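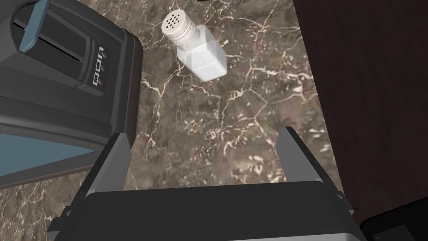 Ein Greifer, der in der Simulation eine Aufgabe löst, hat für Lucimara Miranda erst einmal gar nichts bewiesen. Sie würde gern sehen, was passiert, wenn die Arbeitsplatte anders aussieht als beim Training, und zwar bevor man über Erfolgsquoten redet.

Berichte > Besuche > Institute > Offenes Labor in Willstead

Offenes Labor in Willstead: Greifen lernen in gerechneten Küchen

Der Einwand kam früh, noch während der Einführung, und er bestimmte den Rest des Nachmittags. Das Labor in Willstead hatte am 24. Oktober 2019 für Besucher geöffnet. Angemeldet hatte ich mich wegen des Projekts Salazar, über das im März schon einmal kurz berichtet worden war. Der Weg vom Bahnhof ist ausgeschildert, der Eingang liegt auf der Rückseite.

Salazar ist eine Methode, mit der ein Roboterarm Handgriffe im Haushalt aus Vorführungen lernt. Die Vorführungen entstehen am Rechner: Jemand steuert den simulierten Arm von Hand, das Programm zeichnet Kamerabilder und Bewegungen auf. Für jede Aufgabe gibt es 500 solcher Durchgänge. Mit 400 davon wird trainiert, der Rest bleibt für die Prüfung zurück. Sechs Aufgaben sind bisher angelegt, darunter das Hinunterdrücken eines Toasterhebels und das Umstellen eines Salzstreuers.

Neu ist daran vor allem die Auswertung. Fredy Cuervo führte durch den Teil und zeigte, wie die Gruppe bei jedem Durchgang die Oberflächen austauscht. Marmor wird zu Holz, helle Wände werden dunkel, die Gegenstände behalten ihre Lage. Danach wird verglichen, ob der gelernte Ablauf derselbe bleibt. Wo er abweicht, hat sich das Netz offenbar an Farben und Maserungen orientiert, die mit der Aufgabe nichts zu tun haben. Die Gruppe nennt das den Podex-Test, nach dem Programm, das die Oberflächen vertauscht.

Laut Cuervo fielen die ersten Ergebnisse schlecht aus. Beim Toaster kam der Arm mit neuen Wänden zurecht, mit einer neuen Arbeitsplatte deutlich schlechter. Seit die Oberflächen schon im Training gemischt werden, ist der Abstand kleiner geworden. Zahlen dazu standen auf einer Folie, sie sollen erst nach der Begutachtung veröffentlicht werden.

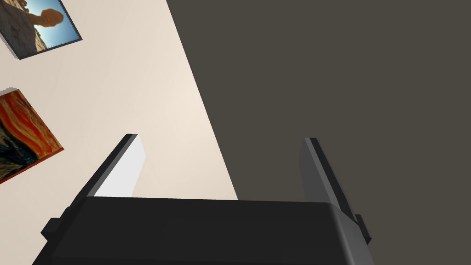
Simulierte Umgebung mit geöffnetem Greifer, links zwei gerahmte Bilder an heller Wand.

Im zweiten Raum ging es um die Kamera am Handgelenk. Sie liefert dem Netz die Ansicht, in der die Finger fast immer mit im Bild sind. Das hilft beim Zugreifen. Bei der Suche nach dem Gegenstand hilft es wenig, denn je nach Armstellung sieht die Kamera nur Wand oder Möbel. Deshalb bekommt das Netz in Salazar zusätzlich eine feste Ansicht von außen. Eine Besucherin fragte, ob Wanddekoration den Ablauf stört. Cuervo sagte, das sei bisher nicht getrennt untersucht worden.

Auch Mirandas Frage kam noch einmal auf. Der Podex-Test beantwortet sie für die Simulation. Für echte Küchen ist eine Versuchsreihe mit dem Arm Zorwood geplant, für die es noch keinen Termin gibt. Die Unterlagen zum Besuch lagen am Ausgang aus, auf Deutsch und Englisch.

Weitere Berichte
Salazar: erster Blick auf das Projekt
Kameras am Handgelenk, ein Überblick
Zu Gast in der Zorwood-Werkstatt
Wie man Vorführungen für Roboter aufzeichnet
Offene Labore: Termine und Anmeldung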